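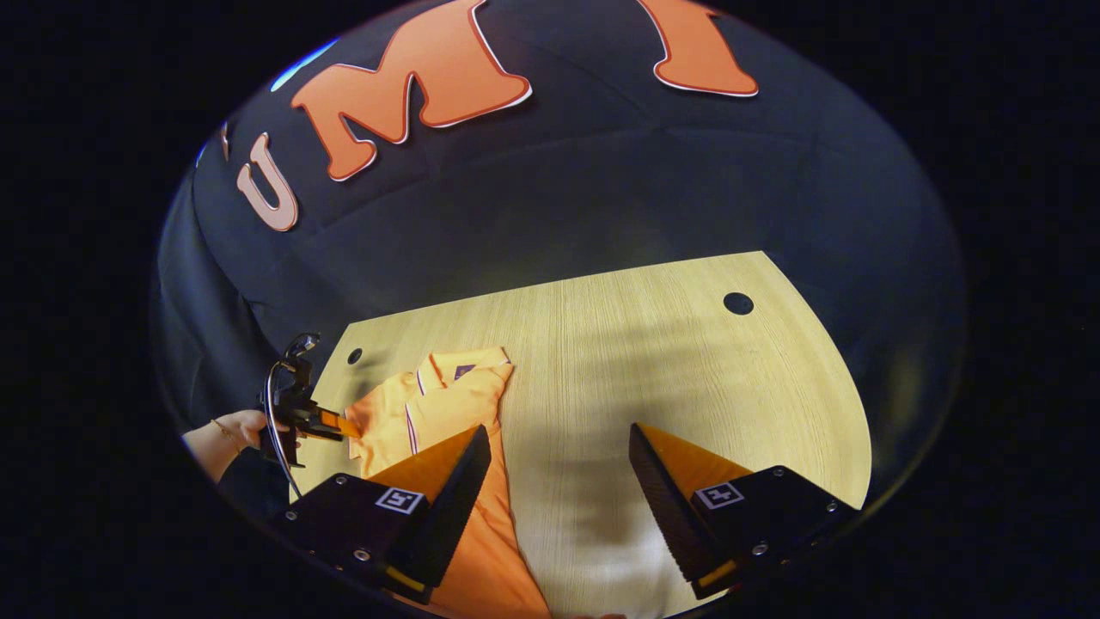
4.2 Floor allocation and stock flow

The second site, Stonthorpe, is a former grain exchange leased by the knitwear label Climarer and opened to customers in June 2022. It differs from the Rullham site in that cutting, sewing and selling all take place on one level. The usable floor area is 492 square meters. Under the lease, the cast-iron columns and the roof glazing could not be altered, so the layout was set by the column grid before any commercial decision was made.

Floor area was assigned to one of three classes: selling, making, and shared. Shared area covers the fitting rooms, the pressing station and the main aisle, all of which are used by both staff and customers during opening hours. Where a fixture served two classes at different times of day, it was assigned to the class that used it longer. This rule affected the cutting table nearest the entrance, which is cleared each afternoon and used for display. Surdu and Husar treated such tables as selling area in their earlier survey, and the two sets of results should therefore be compared with care.

Making area took up 29 percent of the floor, a lower share than the tenant had planned. Interviews with the store manager, Irina Chiriac, suggest that the reduction followed from noise. The overlock machines were first placed along the north wall, where the hard plaster carried sound toward the fitting rooms. They were moved behind a partition in February, and the space they had occupied was turned over to shelving. No acoustic readings were taken before the move, and the effect of the partition cannot be separated from that of the new shelving.

Stock was tracked from the cutting table to the sales floor by means of a paper tag attached at the first seam. Tags were collected at the register or, for garments returned to the workroom, at the alteration desk. The tag record holds almost 400 garments. Items brought in by customers for repair were left out because their point of entry could not be fixed reliably.

Garment state was recorded at each handover as folded, hung or loose. The last class covers any item set down without folding, as with the orange polo shirt on a light-colored wooden tabletop in Figure 3. Partly folded items were also coded as loose.

Figure 3. Garment state "loose": crumpled polo shirt on a tabletop.
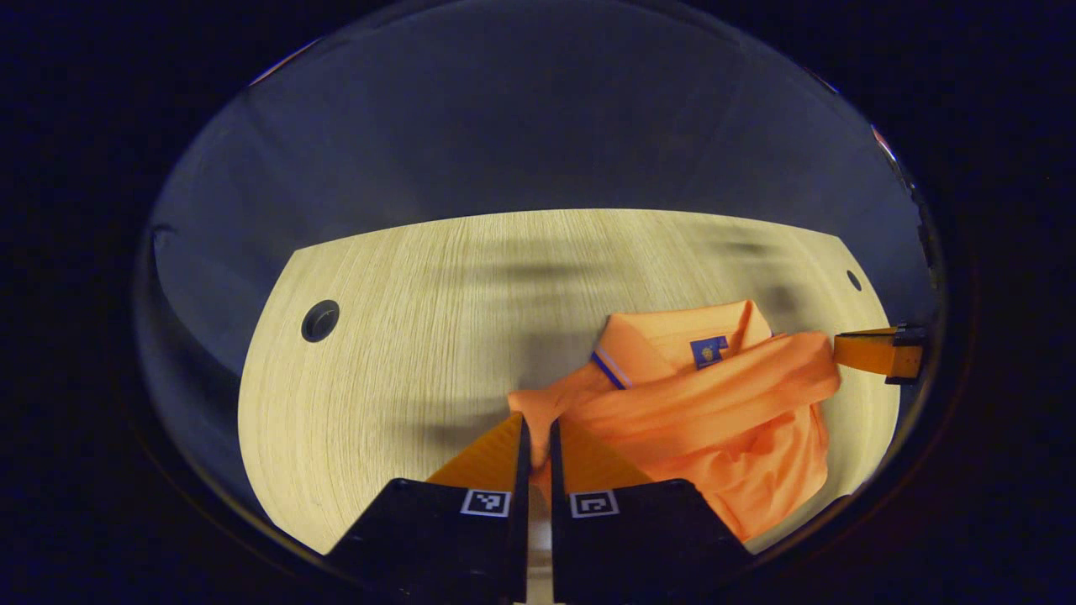

Loose garments waited longer at the pressing station than hung ones, mainly because staff handled the rail first. The same ordering was seen at Rullham, although the rail there stands farther from the press. Oral and Spahić report a similar pattern in shoe repair shops and link it to sight lines; the present data neither support nor rule out that reading.

Walking distance per garment was estimated from the scaled floor plan, using the shortest clear route between stations. The estimate ignores detours around customers and is likely to be low for the main aisle. Distances for the Laryea site, where the workroom sits above the store, include the stairs as horizontal length only and are reported separately in Section 4.3.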